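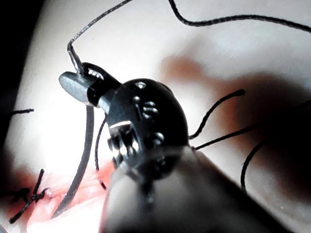

スカカンサイド女子アイスホッケークラブ
5月定例ミーティング 議事録

時間：19時10分開始、21時過ぎ終了
場所：スカカンサイド・アイスアリーナ2階 会議室
出席：各カテゴリーの選手代表、監督、コーチ、保護者連絡係、大会準備係、アリーナ側からコティアンさん(Harish Kotian)
欠席：ジュニアのGKコーチ(事前に意見をメールで受領、議題2で読み上げ)
記録：レディースBチーム選手代表

前回議事録の確認

訂正1件。前回「ジュニアの遠征は現地集合」と記したのは誤りで、アリーナ正面に集合してバスで移動、が正しい。次のバスも同じ会社に頼む。ほかに訂正なし、承認。

監督から冒頭にひとこと。春の交流戦、最終戦の来場者が272人だったとのこと。会議室で拍手が起きました! 平日の夜の試合でこの人数です。入口でもらったプログラムを最後まで手に持って見ていた人が多かった、選手の名前を呼ぶ声がベンチまで届いた、とレディースAの代表も興奮気味に話していました。プログラムの原稿を書いた人たちに改めて感謝します。

議題1 来季の氷上練習枠

アリーナから来季の貸し出し枠の案が届いている。平日夜の枠は1回70分。今季より少し長くなる。整氷の時間は枠の外に置かれるので、70分まるまる滑れる。これは本当にうれしい変更です。

問題は早朝枠。レディースBは仕事のある選手が多く、6時開始なら出られるが6時半だと着替えの時間がとれない。ジュニアは逆に、6時開始だと保護者の送迎がきついという声が強い。保護者連絡係がアンケートの結果を紹介。「早いのは平気、むしろ子どもが自分で起きてくるのがこの曜日だけ」という回答もあり、場がなごんだ。

話し合いの結果、早朝枠は隔週でBとジュニアが交代で使う形を基本にする。ただし試合前の週は、試合のあるほうを優先。両方に試合がある週は、リンクを半面ずつ分ける。半面でもできる練習メニューはコーチが用意する。コーチはもう案があるそうで、ホワイトボードに描き始めてしまい、議長が途中で止めました(続きは議題3で)。

夜の枠については、レディースAとBの合同練習を月に1度入れたいという提案がBから出た。Aの代表も大賛成。今季、雪でAの人数が足りなかった日にBの選手が入って一緒に滑ったのがとてもよかった、ふだん組まない相手のパスを受けると癖がよくわかる、という話。異論なし。最初の合同練習の日はアリーナの枠が確定してから連絡網で流す。

更衣室の件。第2更衣室のベンチの脚が一本ゆるんでいる。アリーナに修理を依頼済み。直るまでは奥側に防具バッグを載せないこと。

決定：早朝枠は隔週交代。合同練習は月1回。
担当：枠の申請は議長、連絡はジュニア側が保護者連絡係、レディース側が各代表。

議題2 ゴールキーパーの育成

今日いちばん盛り上がった議題。ジュニアでGKをやりたいという子が増えている。少し前まではくじ引きで決めていたポジションなのに、いまは希望者で順番待ちです。最終戦のレディースAのGKのセーブを見た子が翌週の練習で「あれをやりたい」と言い出したそうで、本人に伝えたところ、顔を真っ赤にして喜んでいました。

欠席のGKコーチからのメール(要旨)。希望者全員に一度はパッドをつけて氷に立たせたい。最初から蝶の形で座ることを教え込むより、まず立ったまま左右に動く足を作りたい。シュートを受けるのはその後でよい。毎回の練習の終わりではなく始めに、GKだけの時間がほしい。疲れてから動きを覚えても身につかない。

監督から、練習の始めの30分をリンクの片側でGK専用にあてる案。スケーターはその間、反対側でエッジの練習をする。70分のうち30分は長いのでは、という意見がジュニアの保護者側から出た。シュート練習の時間が削られることを心配する声。コーチの答えは、スケーターのエッジ練習も今のうちにやっておくと後で必ず効く、シュートはその後の時間でGKの入った本物のゴールに向かって打てるから、今より密度が上がるはず、というもの。9月まで試して、そこで見直すことにした。

用具について。クラブ所有のジュニア用GK防具は3組。うち1組は胸当てのベルトが切れかけていて、今のままでは試合に使えない。買い替えるか修理するかで意見が割れた。トリストタム(Tristotum)のジュニアモデルを他クラブで借りて試した子がいて、軽くて立ち上がりやすかったとのこと。一方で、サイズ調整の幅が狭いので成長期の子が長く使えるかわからないという慎重な意見もあった。試着会を開き、実際に着けた子の感想を聞いてから決める。切れかけのベルトはとりあえずクラブの道具箱にある予備と交換する。

レディースAのGKから、月に1度ジュニアのGK練習に入ってもいい、という申し出。もちろん大歓迎! 本人いわく「教えるというより一緒にやりたい」。ジュニアの代表が「毎週来てほしい」と即答して笑いが起きた。
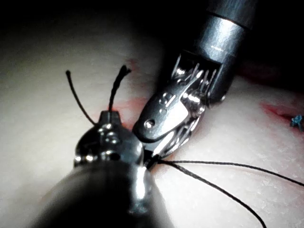

コティアンさんからは、GK専用の時間をとるなら可動式のゴールをもう1台、氷の脇に出しておけるという話があった。いまは製氷車の車庫の奥に入っていて、出し入れに手間がかかるため使われていないだけで、状態は悪くないそうだ。練習前に受付へひとこと言ってもらえれば、こちらで出します、とのこと。ネットの張り替えはクラブ側でやってほしいという条件つき。

これには全員が飛びついた。半面ずつ使うときにゴールの向きで毎回悩んでいたので、早朝枠の件まで一緒に片づく。ネットの張り替えはレディースBから2名が手を挙げた。張り方がわからない人のために、次の夜練習の後に一緒にやってみる。興味のある人は残ってください。ジュニアの見学も歓迎です(ペンチを使うので軍手持参)。

決定：GK専用時間を9月まで試行。防具は試着会のあとに判断。
担当：試着会の調整はコーチ、ネットはレディースB。

議題3 ローリク杯に向けた戦い方

ローリク杯(Rollik杯)の組み合わせが出た。初戦はポドゥヴァル(Poduval)。昨季は延長で敗れた相手で、会議室の空気が一段上がりました。Aの代表は組み合わせ表を待ち受け画面にしているそうです。

コーチが昨季の試合の映像から、相手の特徴を説明。自陣のゴール裏からパックを出すとき、ほとんど右のディフェンスが持つ。最初のパスは短く、中央に下りてくるセンターに預ける。ここが速い。昨季はこちらが一人で追いかけ、かわされて中央を通される、という形が何度もあった。

追う側の人数を増やすかどうかで議論。増やせば後ろが薄くなる。ディフェンスの選手からは、青いラインまで下がって待つほうが安心だという意見。フォワードからは、下がって待つと相手に気持ちよく滑られる、昨季はそれで体力を削られたという意見。どちらももっともで、簡単には決まらなかった。
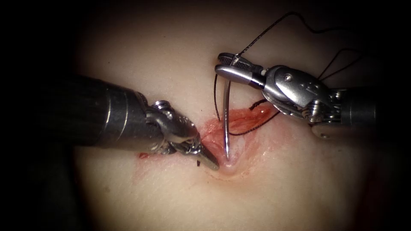 コーチの案は、ウイング二人の入り方を変えること。最初の一人がパックを持った相手に向かい、もう一人はそのまま横について行くのをやめて、反対側から中央のセンターへの道に入る。写真の二本の器具が切開を挟んで別々の側から先を向けているでしょう、ウイングのスティックもあの関係でいてほしい、二人が同じ側に並んだらもう遅い、とコーチ。スティックの先は常に二人の間にある一点、つまり相手がパスを出したい場所に向けておく。体ごとぶつかりに行く必要はない。三人目は高い位置に残り、抜けてきたパックだけを拾う。これならディフェンスの二人は下がりすぎずに済む。

フォワード陣は「やりたい!」の声。ディフェンス側からは、反対側から入るウイングが間に合わなかったときの合図を決めてほしいという注文がついた。コーチも同意し、三人目が声を出す役になった。掛け声は短いほどよいということで「中!」に決定。ほかに候補がいくつも出て、この掛け声の相談がなぜか一番長引きました。

練習への落とし込み。まず氷の外、駐車場脇の広いところでスティックだけ持って歩いて確認し、次に半面で、最後に全面で。歩く練習は地味だけれど、前にパワープレーの形を変えたときもこれで一気に覚えられた、とBの代表。Bもローリク杯には出ないが、ポドゥヴァル役として練習相手に入る。しかも「本物より嫌な相手になる」と張り切っている。頼もしい!

パワープレーの組は今季のままで入る。フェイスオフの担当は練習を見て監督が決める。

決定：フォアチェックは新しい形で準備。うまくいかない場合に備え、昨季の形も残しておく。
担当：コーチ。映像は選手の連絡網で共有。外部への転送は控えること。

議題4 体験会

未経験の女性と女の子向けの体験会を今年もアリーナでやる。昨年は、見に来ただけのお母さんが靴を借りて滑り、いまではBで一番熱心に朝練に来ている。ああいう出会いがあるのでぜひ続けたい。

内容は、滑る、止まる(止まれなくてもよい)、パックを打つ、最後に短いミニゲーム。昨年は説明が長くて体が冷えたという感想があったので、ルールの説明は氷に乗る前に終わらせる。手袋を忘れて来る人が必ずいるため、家に余っている手袋があれば受付の箱に入れておいてください。子ども用の小さいサイズが特に助かります。

ジュニアの選手にも、同じ年ごろの子の手を引いて滑る係を頼みたい。ジュニアの代表がその場で引き受けてくれた。チラシの文面も、今年はジュニアが考える。「転んでもかっこいい」という案がもう出ていて、かなり好評。

コティアンさんより、貸し靴の数に限りがあるサイズについて、申し込み時に足のサイズを書いてもらえると準備しやすいとの要望。申込欄に加える。

議題5 その他

・ユニフォームの背番号がはがれてきた人は、自分でアイロンを当てずに用具棚の袋へ。まとめて直しに出します。
・ベンチのドアの開閉係を試合ごとに決めておきたい(レディースA)。控えの選手が順番に担当することにした。
・練習後の水筒の忘れ物が受付にたまっている。青いふたのもの、名前が消えかけています。
・遠征バスで流す曲は、ジュニアとレディースで往復を分ける。行きがジュニア。

次回までの宿題
各代表：早朝枠の出欠をまとめる
コーチ：半面用メニュー、試着会の候補日
保護者連絡係：体験会の手伝いの募集
大会準備係：ローリク杯の登録名簿、漢字の表記を本人に確認

次回は6月、同じ会議室、19時から。終了後、そのまま駐車場でスティックを持って新しい形を歩いてみるので、動ける靴で来てください。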